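Comunidad > Hogar y familia > Mudanzas > Cajas y embalaje

Inicio Temas Sin responder Normas Entrar

Mudanza con una biblioteca heredada: ¿cuántas cajas y de qué tamaño?

Benvinda Bettencourt

Mi tío me ha dejado su biblioteca. Suena muy distinguido hasta que uno va a verla: 700 libros en un tercero sin ascensor, con predominio de enciclopedias y una colección entera sobre el cultivo del espárrago. Tengo que sacarlo todo en junio, antes de entregar las llaves.

He pedido presupuesto a dos empresas. Collard me cobra por volumen y Szalai por horas, así que no hay manera de compararlos sin saber cuántas cajas van a salir. Mi cuñado sostiene que con cajas grandes se acaba antes. Mi cuñado no piensa venir.

Dudas concretas: tamaño de caja, si los libros van de pie o tumbados, y si merece la pena comprar cartón nuevo o vale el del supermercado.

TomásDelSexto

Cajas pequeñas. La grande llena de libros tiene un problema, y es que luego hay que levantarla. Yo hice mi última mudanza con 43 cajas medianas y recuerdo a cada una por su nombre.

Los de tapa dura, de pie, con el lomo contra la pared de la caja, igual que en la estantería. Los de bolsillo pueden ir tumbados en pilas. Los muy gordos, planos y al fondo. Lo que no hay que hacer es meterlos con el lomo hacia arriba y las hojas colgando, porque el peso acaba separando el bloque de la cubierta, y entonces el espárrago se queda sin encuadernar.

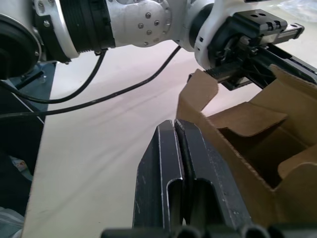

El cartón del supermercado vale si está seco y tiene las cuatro solapas. Las cajas de fruta con agujeros, no: entra polvo y el fondo suele estar pensado para lechugas. Cinta ancha por abajo, dos tiras a lo largo y una cruzada. Y deja las solapas de arriba a ras, sin que abomben, o no podrás apilar nada encima.

En cuanto al presupuesto, pide a los de las horas que te digan si cuentan el desplazamiento. A mí me cobraron el atasco.

Mireia_papel

De acuerdo con lo anterior salvo en lo de comprar. Para las enciclopedias yo usaría caja nueva de doble canal. Las Utier de tamaño libro me han durado 3 mudanzas y ahora guardan los adornos de Navidad, jubilación que considero merecida.

Por orden:

1. Quita el polvo a los libros antes de embalar. Después te dirás que lo harás en la casa nueva, y no lo harás.

2. Forra el fondo con papel blanco o de estraza. El de periódico mancha.

3. Llena y rellena los huecos con papel arrugado. Levanta la caja un palmo de la mesa antes de cerrarla; si el fondo hace panza, saca libros. 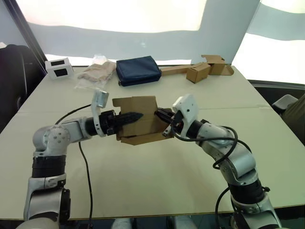

4. Escribe en un lateral, nunca en la tapa. Cuando estén apiladas, la tapa será un secreto entre la caja y la de encima.

5. Reparte las cajas por varias habitaciones al llegar. Una torre de enciclopedias en mitad del salón tiende a volverse mueble.

pacorro

Vende los libros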